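Home | Bedroom | Laundry | Kitchen | Index | About

We use cookies to remember your settings. Accept | Manage

Sorting clothes on the bed

Sorting on the bed is the old habit of tipping clothes out onto a made bed and dealing with them there, before they're folded, hung up or sent off to the wash. I grew up with it (my gran called it "bedding out") and I still think a mattress beats any table – it's wide, it's soft, and you can get at it from at least one side without shuffling chairs about!

Where it comes from

Béla Pap, in his little book on house habits in Skomley, asked 377 households where they did their sorting, and 64 said the kitchen table. The bed won easily. Zsófia Vass wrote to me that in her family it was always the parents' bed, always before supper, and woe betide anyone who sat down.

The sheet

A plain pale sheet is the one to have, as dark things show up on it straight away and a stray sock can't hide. Patterned quilts are lovely but they swallow small items, so push yours back first. Creases don't matter a bit.

Spacing things out

Most sorters put each piece down with a gap round it and leave the shaking out for later. Crumpled is fine at this stage. 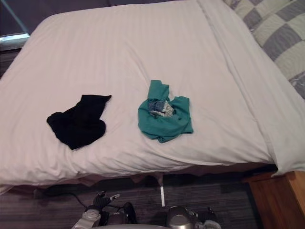
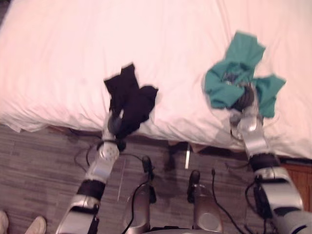 Black cloth and teal-green cloth on a white sheet.

Folding afterwards

Some people fold as they go, and some (me!) leave the lot until every piece has been looked at. Shirts come first in our house, then trousers, and socks last of all. Check for little things bundled up inside bigger ones, particularly sleeves. Viktória Medve folds standing at the foot of the bed and makes her piles up by the pillows, which I've tried, and my arms are too short for it.

Related articles
Airing a quilt
Bed skirts and valances
Pairing socks
The Stelmont linen cupboard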